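August 14, 2018

## Bench upholstery: cleaning procedure, revised

The home gym has a proper maintenance schedule now, and the bench is the first item on it. I put the old version of this procedure up when I bought the bench. It was wrong in two places, so this post replaces it.

The bench is an adjustable model with a leg-hold attachment, sold by Zirnthorpe. The seat and back are separate pads. The seat cover is a vinyl with a woven, carbon-fiber-type texture embossed into it, and the second pad has a smoother, glossier cover. I mention the difference because the two surfaces do not clean the same way. On the smooth pad, sweat residue sits on top and comes off in one pass. On the textured one it settles into the grooves and dries there as a gray film. The film is hard to see under a ceiling bulb and obvious with a flashlight held low across the pad.

### What was wrong before

The first error was the cleaner. I had recommended an all-purpose kitchen spray at full strength. It removes the film, but it also leaves its own residue, and after a few months the pad felt tacky in warm weather. I assumed the vinyl was breaking down. A rinse with plain water and a lot of rubbing took the tackiness off, so the vinyl was fine and the spray was the problem.

The second error was the direction of wiping. I had written "front to back." On an embossed diagonal weave, that crosses every groove at an angle and drags dirt over the ridges without lifting much. Wiping along the diagonal, then once across it, gets more out with less effort.

### Materials

- Lukewarm water, 2 cups
- Dendano upholstery soap, a few drops
- Spray bottle
- Two cotton or microfiber cloths, one for washing and one for drying
- Soft toothbrush for the seams
- Flashlight

Do not use alcohol wipes as the regular method. I use them on the dumbbell handles, but repeated use on vinyl takes out the plasticizer and the cover stiffens, first at the corners, where it is stretched tightest. The old bench failed there. It had a split at the front edge that I patched with tape for most of a year.

### Procedure

1. Vacuum or brush off loose dust first. Chalk turns to paste once it meets water.
2. Spray the pad lightly. Droplets should stand on the surface without running together. If they run, there is too much, and it will reach the staples under the board.
3. Fold the cloth in quarters and press with the whole hand flat. A bunched cloth only makes contact at the folds.
4. Hold the pad by its edge with the other hand. On this bench the seat has a small amount of play in the adjustment pin, and it rocks under pressure.
5. Wipe along the weave, then across it. Turn the cloth to a clean quarter between the two passes.
6. Run the toothbrush along the seams, then wipe them again.
7. Repeat with plain water.
8. Dry with the second cloth.
9. Check with the flashlight.

Steps 7 and 9 are the ones I used to skip. Skipping step 7 is how the soap builds up.

Total time is 13 minutes for both pads if the cleaning is done on schedule. The first proper cleaning took almost an hour, most of it spent on the seams.

### The front edge of the seat

The tapered front of the seat deserves separate treatment. It takes the backs of the thighs during leg work, and it collects more residue than the rest of the pad. It is also curved, so a flat hand does not cover it. I do the top surface first and then go around the edge with the cloth wrapped over the fingers, finishing underneath where the cover turns in.
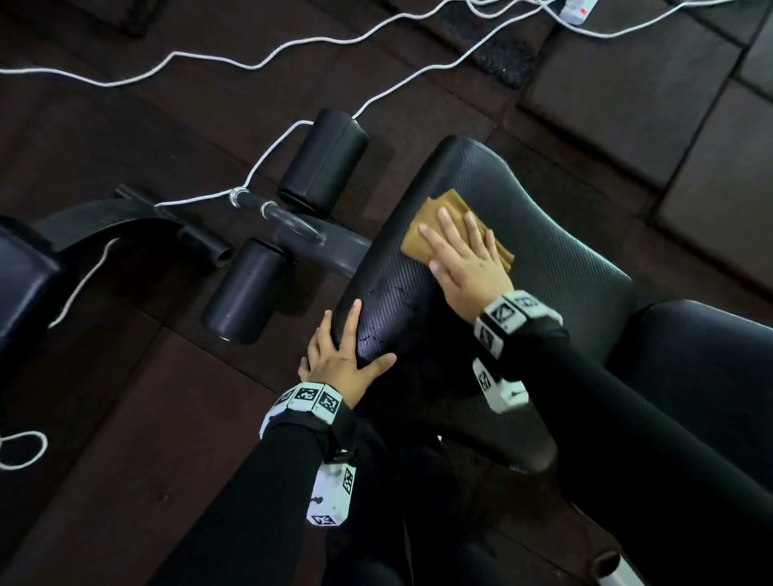 Keep the spray off the underside entirely. The cover is stapled to a board there, and the board on my old bench swelled along one side after two summers of careless spraying. Dampen the cloth and wipe that part by hand.

### Rollers and frame

The foam rollers on the leg hold get the same soap solution but much less of it. Foam holds water. I wring the cloth out until it no longer drips, wipe each roller while turning it, and leave them alone until the next day. The ends need attention too, since skin oil and lint collect against the hardware.

For chrome, a dry cloth is enough. If there are spots, use a slightly damp cloth followed immediately by a dry one. I tried Trultimlow metal polish on the chrome once and would not repeat it. The shine was good, but some of it transferred to the foam and left a mark that is still there.

The painted steel gets a damp wipe. While I am down there I check the bolts with a 13 mm wrench. One of them loosens slowly no matter what I do, and I plan to replace its washer in September.

### Floor

I lift the bench off its usual spot once a month and mop the rubber under it. Water trapped between rubber and steel feet will rust the feet at the contact points. Put the bench back only after the floor is dry.

### Schedule

After each workout: dry wipe of both pads.

Weekly: full procedure above.

Monthly: rollers, frame, bolts, floor.

I keep a log in the same spreadsheet as the training data. The column for the bench has a date and a one-word result, usually "clean" or "film." Since the change of soap there have been two entries of "film," both after weeks when I skipped the dry wipe.

The next item is the rowing machine. Its rail is simple, but the seat rollers pick up black grit that I have not yet identified, and I want to take them off and look at the bearings before writing anything down.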